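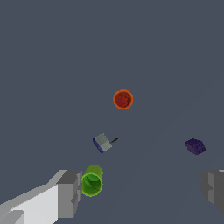

Wrist view, sim tabletop, four objects out, gripper open.

1/22/18

Sim collection, clutter set, Katayama scenes. Elibariki on the input device for the first half, me after. Target for the week is 200 good demos. Today 29 recorded, 23 kept. Not great, but the reset script ate most of an hour before we even got going.

Reset script: was respawning everything from the same seed. Every layout identical till Aoi spotted it in the logs. Fixed, seed now gets written into the episode header. Anything recorded before the fix goes in the scratch folder, do NOT merge.

Rejects: mostly pauses. Operator stops to think, arm just sits there, and we get a long run of zero actions. Last time we trained with those left in, the policy learned to freeze. Trim or toss? Costel says trim automatically, Estíbaliz wants them tossed whole. I'm for tossing untill we have a trim rule we all trust.

Cylinders parked right up against a finger, like the green one by the left finger, are worth keeping as start states. Policy never sees those otherwise and it shows. Ask Olga if the sampler can be biased that way without breaking the spacing check. 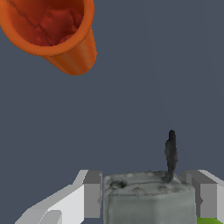 Grasp labels need a second pass. Right now the labeler fires on finger width only, so a closed gripper with nothing in it can score the same as a real hold if the object is thin. Want contact on both pads as well. The gray piece is a good test case for it, pad against either side and that thin dark bit sticking up clear of the fingers. If the new rule misses a hold like that then it's wrong, start over. Also want a check that the label doesn't flip when the wrist tilts, Aoi has seen flicker on the older Florix episodes.

Camera: leave wrist cam where it is. I know the fingers eat a lot of the view. Moving it now means the old demos don't match and we're back to zero.

Action rate still too high for what the net can use. Try dropping every 2nd step and retrain on the kept ones, see if the loss curve even notices.

To do
- Elibariki: rerun the layouts from the scratch folder w/ new seeds
- Costel: draft trim rule, one page max
- me: two-pad contact label, then relabel evrything kept so far
- Olga: sampler question above
- somebody get the disk quota raised before March, export already complaining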